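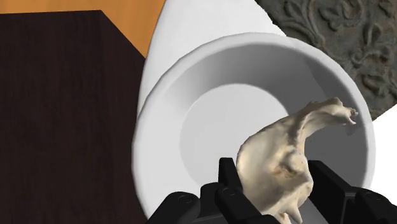
Derwood Community Kitchen
Fall progress report to the Garkau Fund
30 October 2024
Prepared by Miyuki Higuchi, program lead

Where we stand

The grant pays for 26 weeks of evening cooking classes, and we have now taught 17 of them. Spending is on budget except for butter, which has its own paragraph below.

Classes

The dumpling unit ran through September and was full every night. Vinh Triệu taught it from his aunt Hà's recipe, which consists of a list of ingredients with no amounts and the instruction "until right." We spent two sessions turning this into cups and teaspoons. Hà has reviewed the result and considers it acceptable for beginners.

The soup unit was less crowded. I had promised you in the spring that stock would be a big draw, and I withdraw the claim. Eight people signed up. They did make a very good chicken and barley soup, and most of them came back the following week to ask what to do with all the barley we had sent them home with. (Salad, with lemon and too much parsley.)

Bread is still the class people ask for by name. Our longest waiting list is for the Saturday rye, at 31 people, and the kitchen will not hold them unless some agree to knead in the hallway. We'd like to add a second rye session and drop the planned evening on molded salads, for which there has been no outcry.

Equipment

The Danero oven arrived three weeks late and runs hot. Vinh found this out with a tray of almond cookies and the rest of us found it out from the smell. We now set it 25 degrees low and keep a thermometer hanging from the middle rack. The dealer has offered to recalibrate it and has twice named a day for doing so. 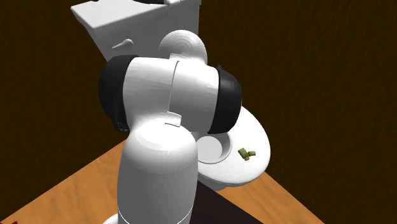 Robot arm, toilet and wood floor (computer rendering).

The butter

We budgeted for one pound per class. The pastry nights used nearly three. Part of this was puff pastry, and part was my decision to let everyone start over when the first batch of dough went soft. I'd make the same decision again, but I would like to make it with a bigger line for butter. We have moved the unused printing money over to cover it, as your guidelines allow.

Still to come

Nine classes remain: three on beans, two on pies, the second rye if you approve it, and three on cooking for one, which past students have requested on the grounds that they are tired of eating lasagna for a week.

We need your answer on the rye before we print the winter schedule. Receipts are in the attached folder, including one that has soup on it but is still legible.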